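Number Boards, Reviewed and Photographed
Kiran Pal, 2021-07-20

I have been sent a lot of counting puzzles over the years, and I have yet to meet a child who learned to count from one. They learn to match shapes, which is a fine thing to learn, but the box never says that. So this gallery is a little grudging. Sigrun Viklund talked me into it after I complained through most of March about a Tiletti set that cost $50 and smelled of varnish.

My main gripe with interlocking tiles is that the cut does the work. If the numeral only fits beside one picture, a kid can finish the whole board by feel and never look at the print. Makers call this self-correcting. I call it a jigsaw with numbers on it. 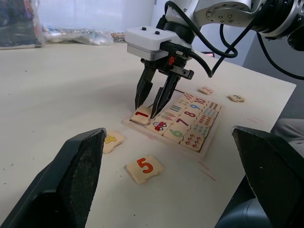
Sigrun disagrees, and she has taught longer than I have. Her argument is that the talking happens while the tile is still in the hand: how many hearts, which number, where does it go. Fair enough, if an adult is sitting there. Most afternoons one isn't.

The wooden tray I mind less. Wood stays put on a white table, and a child can see what goes where without dumping everything out first. Light wood does show every felt-tip mark, though, and the catalogs photograph it new.

Color is another thing I'd argue about. A red 1, a green 6, a blue 9: cheerful, sure, but I've watched children name the color and get praised for the number. The 10 in red and blue at least gives them two digits to tell apart.

Would I buy one? Secondhand, with all the tiles, yes. At the Bhatt price, no. Sigrun has ordered 2 more for her classroom and says I can come and watch.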